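Robot Manipulation in Practice
Brulstead College, Unit 2 handout: hands, cloth and the choosing of controllers

Last unit we picked up wooden blocks. Wooden blocks are very obliging. They stay the shape they were when you planned the grasp, and they have never yet turned inside out on the way to the bin. Laundry has no such manners, and it is the test load for this unit.

The bench task is the same for every hand you try. A basket with two garments in it goes on top of the washing machine, one teal and one black, side by side and thoroughly crumpled. You take out the one you are told to take out. If both come up, you have scored a failure, however elegant it looked from the back of the room.

Both arms start low, in front of the machine, fingers open, one either side of the basket. Please do start there. Runs that begin with the hand already hovering over the teal one will be marked as what they are.

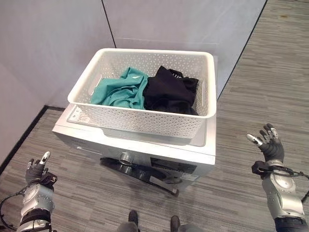
What we are comparing

Three end effectors are on loan to the unit:

The Jolalby hand. Many fingers, many cables. Very good at wrapping round things, slow to close, and inclined to leave one finger out of the grasp as if it had other plans.

The Pringle two-jaw. Opens, shuts. Students are disappointed by it for a week and then choose it for the assessed run.

The Pringle two-jaw with soft pads. As above, but the pads drag on cloth, so the second garment often comes along for the ride.

You may use either the Pevico controller or the lab's own. The Pevico logs finger current properly. Ours logs it when it feels able to. Write down which one you used before you start, as the plots look alike afterwards and I can't tell them apart either.

Pinch depth and the crumple problem

A crumpled garment offers you dozens of folds and most of them are poor choices. Take a shallow fold and you have a few millimetres of fabric that slides out on the lift. Go too deep and you pinch the basket floor, or the neighbour. Dark cloth is worse, as the depth camera sees a black garment mainly as a rumour. Set the approach from the rim of the basket and work down from there.

Close until the current rises, hold, then lift slowly. Rotate the wrist before you lift if the fold lies across the jaws. The wrist will turn 180 degrees, and the cables will let you know if you try it the long way round.
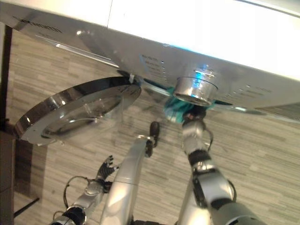 Contact with a hard surface changes the current trace. Cloth on its own gives a lazy slope. Cloth with metal behind it gives a slope and then a step, and if you set your threshold on the first kind you will stop far too early on the second. Record both. The idle arm should have its hand open and be told to stay put, in code, in so many words.

Wear

The finger pads are good for about 1,000 closes according to the tally sheet on the cupboard door, which everyone fills in from memory. Check them by eye before each session. A shiny pad is a finished pad.

To hand in

One page of results per hand, with the failures left in.
Current plots for cloth alone and for cloth against something hard.
A short paragraph saying which hand you would choose for this job and what it would be bad at.

Reading for next time: chapter 2 of the course notes, on slip. Skip the derivation on the first pass. Spare pads are in the drawer under the Pevico, and the drawer sticks.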